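Our conference room rules for the robot, version 5

I love a good rulebook, and I finally get to work on one! Arif Bepari and I have been writing the house rules for Cocco, the office helper robot we're building at Ustow, and the tidy-up chapter is my favorite so far. It covers cups, chairs and cables – all the stuff that sounds easy until you try to put it in writing.
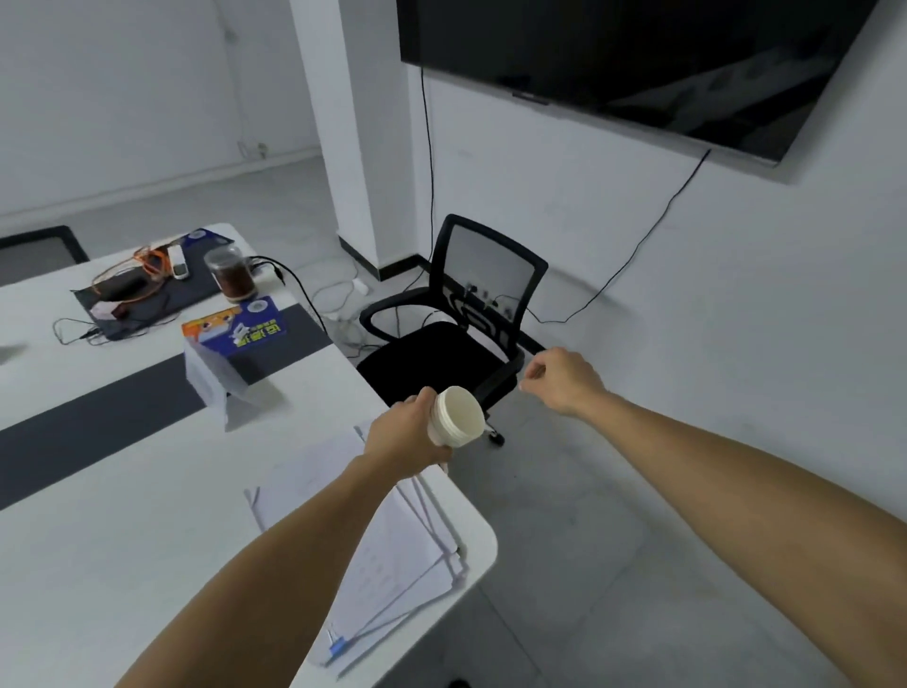 Rule one is about cables. Any cord on the floor gets treated as live, and no wheels go over it, ever. Arif wanted to allow slow crossings, and we argued about it from March on. I won that one, and I'm still pretty happy about it!

Rule two: one hand holds, the other moves. If there's a cup in the left hand, the right may touch a chair, but only by the back, and it has to let go the moment the chair pushes back (people leave bags under there all the time).

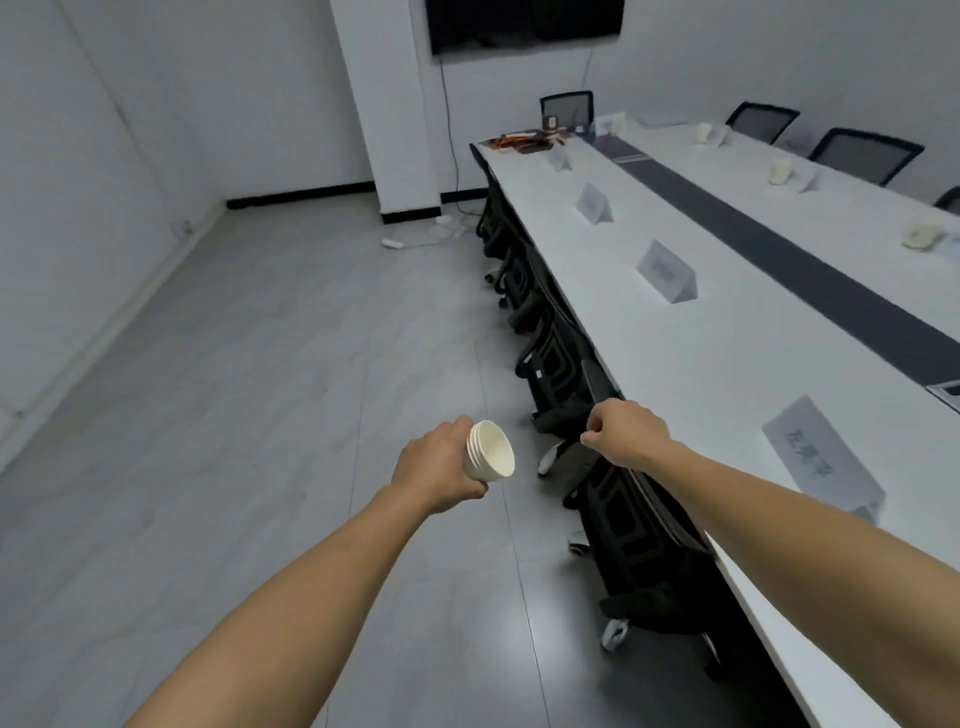

Papers and name cards stay where they are, even when they look crooked. A crooked card might be crooked for a reason, and a person can fix it in two seconds. Next up is the chapter on doors – I have 6 pages of notes already and can't wait to dig in.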